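Tables, cups and carriers: notes from the Drustden common bench

The large beige table at Drustden has now been back in general use since June, and several readers have asked for the care notes to be printed in one place. They were drawn up by Liette Boychuk with additions from Sheldon Petrenko, and they replace the sheet that used to be taped inside the supply cupboard.

Surface

The top has a pale, slightly mottled finish that shows brown marks more readily than the grey tops at Brodomton. A coffee drip left overnight will usually leave a faint spot. Wipe with a damp cloth first, then a dry one, working from the middle outwards to the curved edge. Jellex cleaner may be used on marks that survive two passes. It should be left on for no longer than 64 seconds and rinsed off with plain water.
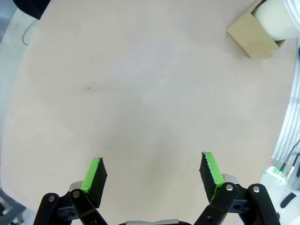

Scouring pads are not to be used. They take the sheen off unevenly, and the lighter patches that result are harder to live with than the original stain. Old spots that have not responded to Jellex should be left alone and entered in the bench log with their distance from the nearest edge.

Hot drinks

Drinks are allowed on the table under three conditions. Every cup must have a lid, the lid must be pressed down all the way round, and the cup must stand in a carrier. Loose cups go on the side shelf.

The cardboard carriers are bought in flat from Gagnon in a box of 441. They fold up in a few seconds. Open the base until it locks, bring up the centre panel so that the handle cutout is at the top, then press the side flaps outwards with a thumb. A carrier that will not stand square when empty will not do so when loaded and should be recycled.

Load one cup on each side of the divider. With two cups placed on the same side the carrier leans, and the front panel takes weight it was not cut for. Lower each cup by the body, never by the lid, until the base touches the bottom of the slot.

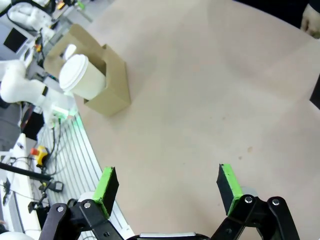

Set the carrier down well in from the edge. Emiliano Villanueva has suggested a hand's width as the working minimum and this has been adopted. The curve of the table makes the distance easy to misjudge from the side, so check it from directly above.

When moving a loaded carrier, lift straight up by the handle and keep the other hand under the base. Sliding is discouraged. The underside picks up grit, and grit accounts for most of the fine scuffs recorded in the log.

Carriers may be reused while the board is dry and the fold lines are sound. Check these points before each use:

The handle cutout, for tearing at the two upper corners.

The front panel, for softening where the cup rests against it.

The base, for damp. A damp base is grounds for disposal whatever the state of the rest.

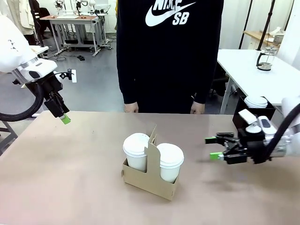
Stock and ordering

The present stock of lids stands at 572, with 235 cups to match. Lids will therefore not be reordered until the next delivery of cups has been counted in. Requests go to Joscha Kramer by noon and are normally put out the following morning. Wakana Kobori holds the key to the supply cupboard and has a spare bottle of Jellex.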